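Orla Mulligan
Some notes on the Drendurow Wrestling title picture after the October taping. Long one, bear with me.

Jirnitz has held the belt for 286 days. He has defended it four times. Two of those were on shows that never made the stream.

Corenetti told a podcast he was promised the spring title match and found out he'd lost it when he saw the poster. The office hasn't answered that.

I asked two people on the roster. One backs him up. The other says he was told in person and walked out of the meeting.

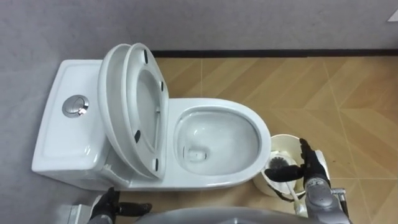 Either way, Dolan got the match, and it went 31 minutes. Good match. The last ten were the best Jirnitz has looked all year.

Corenetti is 43 and his deal is up in the winter. I don't think he re-signs. He's already taking outside bookings.

If they want the rematch with Dolan, they should run it before the holidays. The crowd was hot for it and that won't last until February.

Card for the next show is supposed to go up at 6 pm. Will add it to this thread.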